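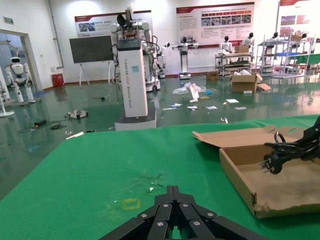
20 June 2022
Posted by Adel Shawky

Shiela Policarpio wrote:

> We start the cable packing trial at Lositz in August. My
> question is what the four packers on that line do once
> the arms take over boxing. The Bimano proposal only says
> "reassigned to supervision." Does anyone have hours?

I have hours from Dreltava, where we have run a two-arm packing cell for one full quarter. The product is power cords, one cord per box, 112 boxes per shift on the trial line.

Packing by hand took a person 25 seconds per box. The cell is slower than that and I would not plan on it catching up this year. The labor it removes is the repeated bend and tuck, which was our main source of wrist complaints. The labor it adds falls into two groups.

First, presentation. Boxes have to arrive open, with the flap folded back and clear of the arm's path. One person per shift now does this and little else. We had classed it as light work. The packers disagree, and after doing it for 40 minutes myself I side with them.

Second, recovery. If a cord snags on the flap, the cell stops and someone has to clear it, check the box and restart. Under the Metwally contract that is a technician task with a technician rate. For the first month the packers were doing it at the packer rate – get this settled in writing before you start. 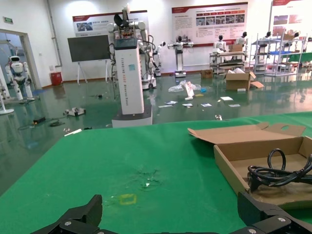

Cord in the box, flap back.

On "supervision": one operator can watch two cells, provided both are in the same line of sight. Ours were not, so we moved a rack. Watching is also harder to staff than packing. People asked to rotate out after two hours, and we now rotate at that interval.

We logged 4000 cycles before changing any job descriptions. I would do the same at Lositz and let the packers keep the log, as they see the partial snags that the controller does not record.

I can send the blank log sheet off list.

Adel

Recent messages in this list
Re: Floor marking around shared cells
Pay grades for restart tasks
Cord length and box size, second try
Re: Re: Shift rotation for cell operators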